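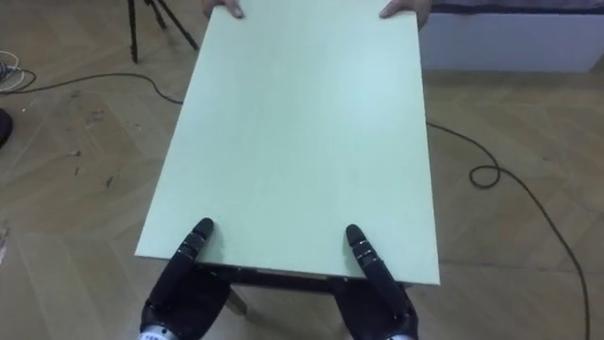
A pale green tabletop is held at both ends at the Geltard community workshop.

The Geltard community workshop will reopen its main room on 27th May with new worktables, after being closed for refitting since December.

The tables have pale mint-green tops on black metal frames and replace a mixed set of desks that came with the building. The old desks were different heights, and groups that needed a long surface had to push several together and work over the gaps.

The tops and frames came separately from Bareo, a furniture supplier, and were put together on site. The workshop has ordered 19 tables in all. The bill was $846 for the first four, paid out of the room hire fund. The rest will be paid for in stages through the year.

Long tables will go along the walls, which leaves the middle of the floor free for sewing classes, the repair evening and the seed swap. Groups that book the room can ask for a table to be moved, but are asked to lift it by the frame and to put it back afterward.

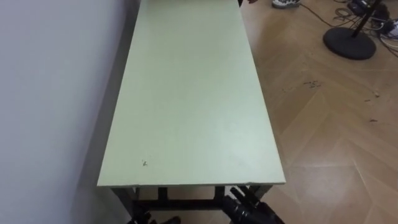

One regular at the repair evening, Czerwiński, said the old desks wobbled so badly that small screws rolled off them, and that a steady surface mattered more than the color. A second request, for more outlets along the wall, has been passed on to the landlord.

The room holds up to 165 people for meetings. Bookings are open at the front desk, and hire rates are the same as last year. The smaller room at the back, used by the Nultari language group, keeps its old furniture for now.

Comments (4)

patchwork_dee
Are the tops OK with a cutting mat and rotary cutter or do we need to bring a board?

Rennie
Glad to see the old desks go. I have a scar on my knee from one of those drawers.

Green Door
What happens to the old ones? I would take two for my garage.

patchwork_dee
Green Door, ask at the front desk, there was a list.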